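Clarnside Textile Care Gallery: Folding the T-Shirt

The October gallery presents garment folding at the Clarnside workroom. Selections were made by Kristine Enriquez and Ngan-ling Chu. Visitors may view the full set of 27 photographs in the Rothe Reading Room.

Spreading the cloth
Teal green fabric on a white work surface, with soft, shallow wrinkles and a faint stitched seam.

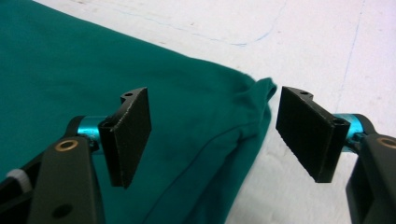 Working from the corners
The shirt lies on a white foam board, neckline toward the bottom, and is held at both upper corners.
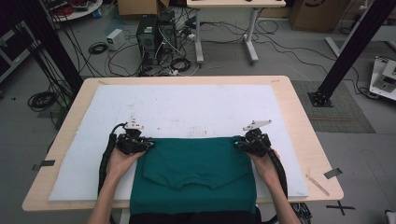

Dark teal-green T-shirt, partially folded. Clarnside workroom.

Requests for prints may be addressed to Ming-te Chu.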